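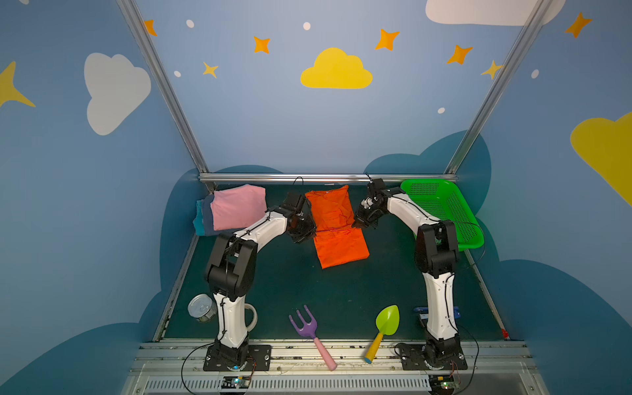 Folding on a mat vs. folding on a bare table

Laundry and Linens board

slowhem
Posted March 2021
I have been folding on a bare table for years and I want to change how I do it. My back wall is painted light blue with clouds and stars on it (it was a kid's room before) and the work surface is set up against it. I put down a dark green mat and started folding on that. The cloths at the back came out fine, pink on top, then teal, then a dark one. The orange piece is the one giving me trouble. The bottom part lies flat and the top part keeps its wrinkles no matter how I smooth it.
Two questions. Does a mat help or hurt with folding? And do you fold the wrinkled half over the flat half, or the other way?

Fereshteh Hassanpour
A mat helps with thin cotton. It grips a little, so the bottom layer stays put while you move the top one. On a slick table the whole thing slides and you end up chasing it.
Fold the flat half first. Then turn the piece so the wrinkled part is nearest you and pull it by both side edges at the same time. If you pull one side and then the other you get a diagonal crease.

pantryrow
I disagree about the mat. I had one for a year and took it up again. It holds lint, and anything dark you fold on it picks the lint up. A bare table wipes clean in a second.

Fereshteh Hassanpour
Which mat did you have? The ones with a cloth face hold lint. The smooth rubbery ones don't, or not much.

pantryrow
Cloth face, Gotton, the big size. So you may be right about that part. I still prefer the table.

kettle_and_co
Not your question, but I would clear the surface before folding anything. There's a tin can on its side up near the front, a mug close to it, and a toy fork and trowel right where you would want to bring the hem down. You need the full length of the mat for anything longer than a dish cloth.

slowhem
The fork and trowel go in the garden box. The mug is mine. I will move them.

kettle_and_co
What is the green basket at the back for? If it's for finished folding I would stand it flat and closer to you. Leaning on the wall like that it's no use for stacking.

slowhem
It's for things waiting to be folded. I tip it out and then it goes back against the wall.

Wiesława Bednarek
I did hotel linens for a long time, so take this as the work version. At home you can be looser.
Sort by size before color. A stack made of three different sizes leans, and then the bottom one gets a ridge from the edge of the one above it.
Fold in halves for anything square. Fold in thirds for anything you want to stand up in a drawer.
Smooth from the middle out to the sides. Use the side of your hand, not your fingertips.
If the top half stays wrinkled after that, it was left too long in the dryer or in the basket. No way of folding will fix it. Spray it with water, wait a few minutes, smooth it again.

pantryrow
I don't agree with size before color. I can't find anything in a drawer sorted by size. With colors I know the pink ones are for the bathroom and the dark ones are for the kitchen.

Wiesława Bednarek
Then sort by color in the drawer and by size on the table. The table is only for getting them square.

pantryrow
That is two sorts for one load of laundry.

Wiesława Bednarek
Yes. With 50 hand towels it's worth it. With 4 it isn't.

hobbs_lane
Has anyone used the Nitisier spray for this? The bottle is small and I don't want to pay for it if water does the same job.

Fereshteh Hassanpour
I have used it. On cotton I could not tell it from water. On linen it was a bit better, but I iron linen anyway.

hobbs_lane
Thanks. Water then.

slowhem
Update. I cleared the mat and tried the two-sided pull on the orange one. Better, but there's still a line across the upper part where it had been bunched up. The water spray took out most of that. I am keeping the mat for now. It's the smooth kind, so lint hasn't been a problem yet.
I did sort by size and the stack stands straighter. I put them away by color, so I suppose everyone gets something.

pantryrow
Wait until you fold a black sweater on it.

kettle_and_co
For sweaters I use the bed. No mat and no table — there is more room and I can walk around it.

Wiesława Bednarek
A bed is too soft. You press down to smooth and the whole piece sinks. Fine for a sweater, bad for a pillowcase.

hobbs_lane
Do you fold fitted sheets on the mat too, or is that hopeless at this size?

slowhem
I haven't tried. Mine go in the closet rolled up. If somebody has a way to do a fitted sheet on a small surface, I would read it.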